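Offene Werkstatt Mimgate baut Roboterarm zum Sortieren von Füllern
Oktober 2023

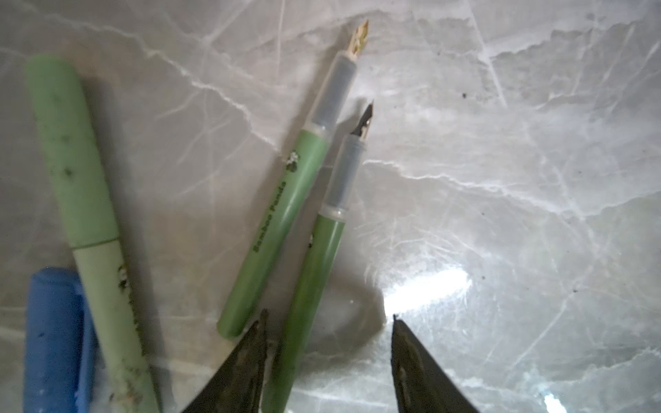

In der offenen Werkstatt Mimgate arbeitet eine kleine Gruppe an einem Roboterarm, der Schreibgeräte einzeln vom Tisch aufnehmen und in Schalen ablegen soll. Das Projekt trägt den Namen Akeo und läuft seit Juli. Geleitet wird es von Þórey Ladefoged, die den Arm zunächst zu Hause auf dem Küchentisch aufgebaut hatte und dann in die Werkstatt umgezogen ist.

Geübt wird derzeit mit grünen Füllern, darunter einer mit dem Aufdruck »Bamboo Panda«. Sie liegen ohne Kappe auf einer marmorierten Fläche. Schwierig sind nach Angaben der Gruppe vor allem Stifte, die fast parallel und dicht nebeneinander liegen: Der Greifer muss mit einem Finger in die Lücke, ohne den Nachbarn zu verschieben. Auch Lichtreflexe auf der glatten Oberfläche stören die Erkennung. Eine matte Unterlage ist bestellt, soll aber nur zum Vergleich dienen.

Die Kamera sitzt vorn am Handgelenk des Arms. Die erste Steuerung, intern Bareo genannt, wurde im Sommer durch eine neue Platine ersetzt. Bisher hat die Gruppe 2.000 Greifversuche aufgezeichnet, bis zum Jahresende sollen es 3.000 werden. Die Materialkosten tragen die 8 Beteiligten selbst.

Als Nächstes will Ladefoged die Fingerspitzen schmaler drucken. »Mit den jetzigen kommen wir von oben gut heran, aber seitlich wird es eng«, sagt sie. Ein zweiter Arm mit dem Arbeitstitel Bravo ist geplant. Die Bauunterlagen liegen in der Werkstatt aus und können dort während der Öffnungszeiten eingesehen werden.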